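J'ai testé trois machines qui promettent de faire le ménage à ma place

Par Iona Yule – rubrique Maison & essais

Je déteste faire les lits. Voilà, c'est dit. Je tiens une petite maison d'hôtes avec ma belle-sœur, Shona Drummond, et entre les draps, les couloirs et la vaisselle du petit-déjeuner, j'ai parfois l'impression de passer ma vie penchée en avant. Alors quand on me demande si les machines peuvent enfin prendre le relais, je suis le public rêvé : motivée, fatiguée et prête à sortir la carte bleue !

Depuis décembre, j'ai donc fait tourner trois appareils dans de vraies chambres, avec de vrais clients qui laissent traîner de vraies chaussettes. Je vous raconte, du plus simple au plus ambitieux.

Le Randero, aspirateur et serpillière

Je commence par lui parce que c'est le seul que j'ai gardé. Je l'ai payé 287 euros en promotion, et il fait le couloir du premier étage tous les matins à 11 heures, pendant que Shona s'occupe des départs. Il cartographie bien, il contourne les pieds de table, il retourne à sa base sans faire d'histoires. Sur le parquet, rien à redire. Sur la moquette épaisse il peine un peu plus, et les franges du tapis de l'entrée restent son ennemi personnel (j'ai fini par les replier dessous avec du double-face).

Le bac est petit. Il faut le vider après chaque passage si vous avez un chien, et nous en avons un gros. L'application est en revanche très agréable, on dessine les zones interdites au doigt et elle ne vous réclame pas de créer un compte pour la moindre bricole. Côté bruit, on peut tenir une conversation dans la même pièce, mais je ne le lancerais pas pendant la sieste de quelqu'un.

Ma note : 8 sur 10.

Le Kadex, plieur de linge

Ah, le Kadex. Je voulais tellement l'aimer ! Le principe est alléchant, on accroche une serviette à deux pinces en haut, la machine l'avale et la rend pliée dans un tiroir. Pour les serviettes de toilette, ça marche très correctement, avec des piles bien nettes que je n'obtiens jamais moi-même. Pour les taies aussi, à condition qu'elles soient repassées.

Seulement, il faut accrocher chaque pièce à la main, bien droite, et attendre le bip. Shona, chronomètre en main et sourire en coin, m'a battue à plate couture en pliant sur le coin de la table. Et puis les draps-housses ne passent pas, le mode d'emploi le dit d'ailleurs en toutes lettres page 102, un endroit où personne ne va lire avant d'acheter. Ajoutez à cela un encombrement de petit frigo et presque 800 euros à l'achat, et vous comprendrez qu'il soit reparti chez le vendeur. Ils m'ont remboursée sans discuter, un bon point pour eux.

Ma note : 4 sur 10, dont un point pour les serviettes.

Le Meritz, bras mobile « aide de chambre »

Là, on change de catégorie. Le Meritz se loue, 400 euros la semaine, livraison et mise en route comprises. C'est un bras sur une base roulante, et la brochure parle de ramasser, de porter, de débarrasser. Pour les petits objets posés à plat, j'ai été bluffée. Il a attrapé une télécommande, un verre à dents, une bouteille vide, le tout avec une lenteur de majordome, mais sans rien casser. Le verre, je l'ai suivi des yeux les mains jointes, je vous le jure.

Le tissu, c'est une autre affaire. Une couette n'a pas de bord franc, elle s'affaisse dès qu'on la soulève, elle change de forme à chaque geste. Le bras pinçait un pli, tirait, lâchait, recommençait à côté. Au bout d'un long moment, j'avais un lit un peu plus défait qu'au départ – et un café froid, tellement j'étais captivée.

Et encore, je ne lui avais donné qu'une chambre facile. Quand on regarde ce qu'il y a réellement à faire dans une chambre occupée, on mesure le chemin qui reste. 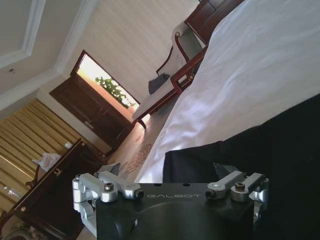

Une housse blanche froissée, du tissu noir posé dessus, un sac plastique chiffonné sur le bureau : le genre de travail qui attend une pince à deux doigts.

Du tissu sombre sur un lit, moi je le soulève, je le secoue et je sais tout de suite si c'est pour le placard ou pour la panière. La machine doit d'abord trouver où ça commence. Idem pour un sac en plastique tout chiffonné : poubelle, ou affaires du client ? Je frappe à la porte et je demande. Le Meritz, lui, l'aurait emporté ou laissé là selon son réglage, et les deux réponses peuvent vous valoir un commentaire désagréable en ligne.

Ma note : 5 sur 10 pour le service rendu, 9 pour le spectacle.

Alors, on achète ?

Pour les sols, oui, sans hésiter. Pour le linge, attendez, ou bien n'ayez que des serviettes. Pour le rangement des chambres, louez une semaine si la curiosité vous démange, invitez les voisins et gardez vos deux mains disponibles. On m'a parlé d'un modèle Valdovinos à deux bras, qui tiendrait un coin du drap pendant que l'autre tire. Sur le papier, c'est exactement ce qui manquait au Meritz, et j'ai demandé un prêt pour l'essayer dans la chambre bleue. Si je l'obtiens, je vous ferai un compte rendu complet, draps-housses compris !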